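By the time I found the right door at Platona's open day in Luklow, Jabari Kashindye had already started his second demonstration of the morning, and he waved me in like a late cousin at a wedding. He has a lovely, unhurried way of talking about his two-armed robot, and I scribbled as fast as I could (my notes say "small everyday things, lots of patience," underlined twice).
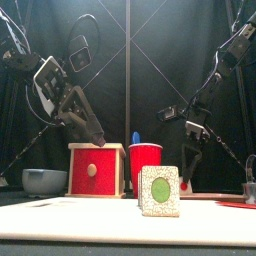
Jabari told me the team had logged 1,686 practice runs since January, and that he still holds his breath on every one of them. I have to say I was holding mine too!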